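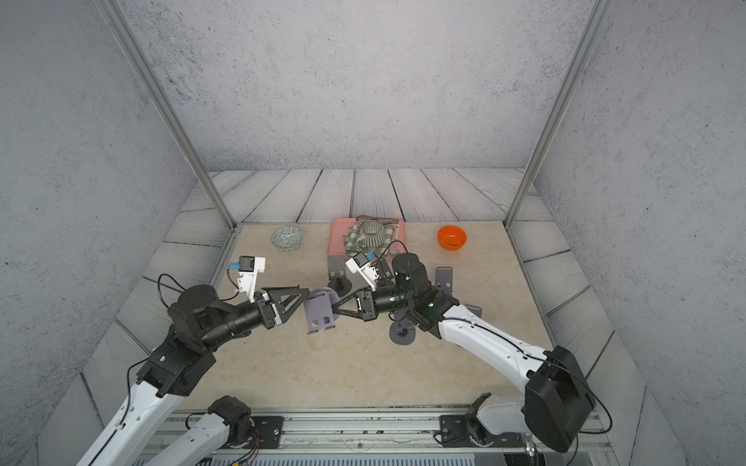 ## Quiénes somos (versión larga, la corta está en el pie)

¡Hola! Soy Apolline Baudry y llevo Gesero con Gaspard Cordier, que es quien suelda, atornilla y protesta. Probamos pinzas, brazos y cámaras para gente que tiene que comprarlos y no se fía del catálogo (hacen bien).

Empezamos en Narnidcombe con un solo brazo y una mesa prestada. Ahora trabajamos con parejas de brazos, cada uno con su cámara sobre la muñeca, y ahí sí que se complica todo: las dos pinzas quieren estar en el mismo sitio, los cables se enganchan... ¡me encanta!

Lo que más comparamos son los dedos. Los calados, de forma triangular, son mis favoritos para piezas de plástico finas; Gaspard prefiere los rígidos y llevamos 614 ensayos discutiéndolo. Cada modelo repite la misma tarea 20 veces, con tazas, cuencos, cucharas o soportes, y apuntamos también los fallos tontos.

Snežana Krasniqi se ocupa de los controladores y de contestar al teléfono cuando nosotros no oímos nada.

Si quieres traernos tu pinza, escríbenos antes de agosto, que luego cerramos un par de semanas. Con el modelo y el peso de la pieza nos basta para darte presupuesto.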